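Como escrever um obituário de família sem perder a cabeça
Publicado em 2026-09-13

Já escrevi três destes textos. O primeiro foi o da minha avó, feito à pressa na mesa da cozinha, e saiu com o apelido de um primo trocado. Ele ainda hoje fala nisso (com razão, coitado). Por isso resolvi pôr aqui o meu método, que não tem nada de especial mas funciona quando estamos cansados, tristes e com o telefone a tocar de cinco em cinco minutos.

Primeiro passo: juntar os nomes
Antes de escrever uma linha que seja, pego numa folha e ponho o nome completo da pessoa no topo, com o nome de solteira, se houver, e a alcunha por que toda a gente a conhecia. No caso da minha avó, metade da rua só soube quem tinha morrido quando alguém disse "a Mimi". Depois vêm o cônjuge, os filhos, os netos, os irmãos. Ao lado de cada nome escrevo se é vivo ou já falecido, e confirmo a grafia com alguém desse ramo da família. Confirmem mesmo! Há Luíses com s e Luízes com z, e as pessoas reparam.

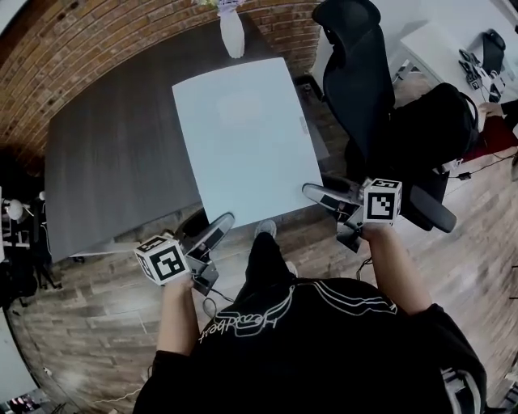
Nos casais separados e nas segundas famílias, perguntem antes de decidir. Eu telefono sempre à pessoa que pode ficar magoada e leio-lhe a frase em voz alta. Dois minutos de conversa poupam anos de almoços de Natal esquisitos.

Segundo passo: a cerimónia
Peçam à agência funerária a hora e o sítio por escrito. Na minha terra tratámos de tudo com a Gatchalian, que mandou uma mensagem com a morada da capela, a hora do velório e a da missa, e eu limitei-me a copiar. Se a família preferir donativos em vez de flores, digam-no numa frase só, com o nome da instituição tal e qual.

Terceiro passo: o rascunho
A ordem que uso é sempre a mesma: nome e idade, data e localidade da morte, família, duas ou três frases sobre a vida, cerimónia, agradecimentos. As frases sobre a vida são as mais difíceis e as que dão mais gosto. Fujam do "era amigo do seu amigo" e procurem uma coisa concreta. Do meu tio escrevi que trabalhou na Skarwood até à reforma e que plantava as batatas em abril, chovesse ou não - ainda me falam dessa frase.

Quem quiser agradecer ao pessoal de um lar ou de um hospital pode fazê-lo no fim. Nomes próprios só com autorização.

Quarto passo: ler e cortar
Os jornais costumam cobrar pelo tamanho, portanto perguntem o preço e a hora de fecho antes de se afeiçoarem ao texto. Eu faço duas versões, uma curta para o jornal e outra comprida para a página da família. E peço sempre a alguém de fora que leia as duas, porque ao fim de um dia daqueles já não vejo erro nenhum.

Guardem também o texto final num sítio onde o encontrem. Vai servir para a pagela e para a missa do sétimo dia.

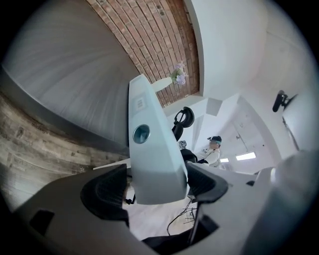 Dindo Marquez: Obrigado pelo guia, usei-o ontem para o meu pai. Só acrescentava uma coisa: não ponham a morada de casa nem o dia de nascimento completo na versão da internet. A nós avisaram-nos na funerária e ainda fomos a tempo de tirar. Fiquei com uma dúvida, os bisnetos entram pelo nome ou basta dizer quantos são?

Bem lembrado, Dindo, e os meus sentimentos. Quanto aos bisnetos, se forem dois ou três, eu ponho os nomes. Se forem mais, ponho só o número na versão do jornal e os nomes todos na comprida.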